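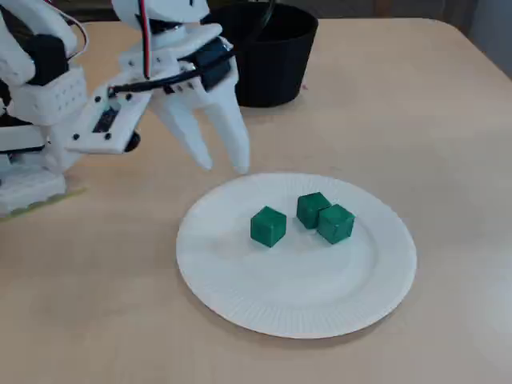 How to find the parish of a great-grandfather who changed his surname?

Asked by Nives Marchetti, 2024-04-02

Hello everybody. My great-grandfather was called Fagerlund in the family, but on his marriage record he is Janilano. I think he took the name of his stepfather. I know he was born near Drulthorpe, but I don't know which parish. I have already looked through up to 400 baptisms on microfilm and my eyes are tired. 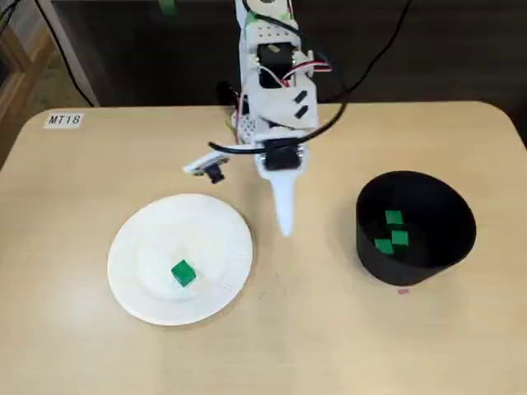 Is there some other kind of record where both names would be written together?

Answer 1
Try the burial registers, they worked for me.

Answer 2
I would look first for the marriage of his mother to the stepfather. The clerk often wrote the parish of a widow, and sometimes the names of her children also. If the family owned land, ask for the probate file.

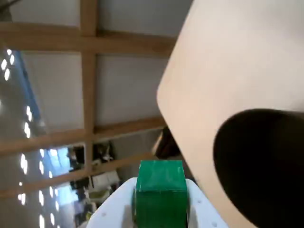

In March I ordered one from the archive at Sorard. They charged me 5 dollars for the search and it took 30 days. My file had both surnames on the cover, with the word "alias" between them. Please write the two spellings in your request, or they will search only the first.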